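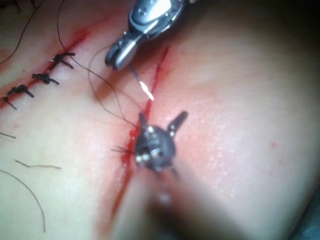
Photo: Arif Sarkar

December, workshop notes, 4 pm

Guest room job, second go at the wall color. Client wants "warm but not beige" and has sent over the Bremine card with three chips circled. I don't believe in chips. Painted out two boards anyway, Bremine on one and the leftover Drulline on the other, two coats each, and stood them against the closet door. By lamplight I can't tell them apart. Will look again in the morning before I say so to anyone.

Measured the window wall again, since the plan and my own note disagreed. 197 cm between the casings, and 172 from sill to floor on the plan, which can't be right unless the sill is at my chin. That must be the drop from the rod. Somebody check before the drapes get cut.

The Warraich daybed. Catalog says it takes a standard twin mattress. I've heard that before. The slats on the floor model bowed when I sat in the middle, and the trundle caught on the rug. Arif likes it and says the store model has been climbed on by every kid in the county. Maybe so. I'd still want a center leg under it, and I'd like to see one that has been slept on for a year.

Peel-and-stick paper for the alcove: sample panel went up at lunch, one corner already lifting. The Vornusham rep told us it needs up to 15 hours to grab and not to fuss with it. We'll see. I pressed it flat once and am leaving it alone — if it's down on the floor tomorrow we go back to paste and I don't want to hear about the schedule.

Shelf over the bed: client's idea, not mine. 4 brackets, all into studs, nothing heavier than paperbacks. I'd still rather move it to the side wall.

To do
Ask about the sill number
Return the brass knobs (too yellow, all of them)
Second rug sample, flatter pile
Boards in daylight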